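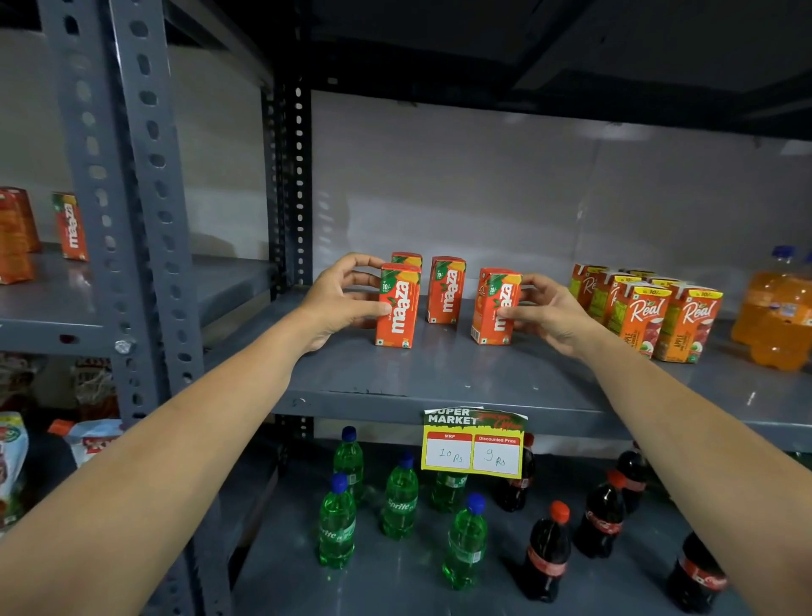
Head camera view, restocking set, both hands on the Maaza cartons.

Thread: Bimanual shelf facing from head camera only: result and a question about resolution

nvergara
Posting this before we write it up, because I would like people to poke at it. The task is facing: the policy gets a shelf with juice cartons on it and has to pull them up into a straight front row, using both hands. Training data is head-camera video of people doing the job, with hand pose estimated from the video. No wrist cameras, no gloves, no depth.

We trained on 300 demonstrations. Input is the head view resized to 224 square. Evaluation was 190 trials on shelves that were not in the training set, with the same kinds of products. The policy does well on the first carton and worse on every one after it. Most of the failures are the second hand arriving while the first is still holding, and the two cartons catching on each other.

Question one: has anyone fixed this without adding a wrist camera? Question two: is 224 just too small for this?

derkico_fan
What does "does well" mean? Give a success rate or say you don't have one.

nvergara
We have one, but two annotators scored the trials and they disagree on what counts as faced. I'll post it when that is settled. Should be Wednesday.

k_shabalala
I would look at resolution first. In your picture the two Maaza cartons being held and the one standing between them are all the same orange with the same logo running up the side. There is another one behind the front left carton and you can only see the top of it. Shrink that to 224 and the edge between two orange boxes is a pixel or two. The policy may not know it has two cartons there.

ebarbu
Disagree. We ran the same comparison on the Arancibia shelves, 224 against double that, and it made no difference on single-hand picks. Contact timing is not a pixel problem. If the left hand doesn't know the right hand has closed, more pixels won't tell it.

k_shabalala
Single-hand picks are a different task. You never had a hand blocking the thing the other hand needed to see.

ebarbu
Fair. Still want to see it tested before anyone doubles their training cost.

sebas_o
Two things from our side (Vukau, grocery handling).

Check how much your policy leans on the shelf tag. Your price tag with MRP 10 and discounted price 9 is right under the Maaza group. If the tags sit under the same product in every recording, the network can learn "reach above the green and yellow thing" and never look at the cartons. We had exactly that. Moved the tags one product over at test time and the hands went with the tags.

Second, fingers curled over the top corner like the right hand there are hard for most hand pose estimators. The fingertip positions come out too high and the grasp closes on air. We dropped those clips and lost some data but the rest trained better.

nvergara
The tag point is a good one. Tags were fixed for the whole of September's recording. I can swap them on the test shelves tomorrow morning.

Not keen on dropping the top-corner grasps. When cartons are packed side by side, like the Real ones to the right, there's no room for fingers between them and people go over the top.

sebas_o
Then relabel a few by hand and measure the error before deciding.

florencia.r
Did you mask the arms? On Ferkari we got a clear gain from painting out the forearms and leaving only the hands. Yours make a big V across the view and that covers a lot of the image.

nvergara
No masking. We don't do anything with the bottles on the lower shelf, so I assumed it didn't matter.

florencia.r
It can matter anyway. Ours was reading arm angle and ignoring the product.

derkico_fan
So that's resolution, tags, pose labels and arms. Please change one at a time.

nvergara
Yes. Order will be tags, arms, pose labels, resolution last since it costs the most. I'll keep the test shelves the same apart from the tag swap.

k_shabalala
I'd put resolution second but it's your cluster.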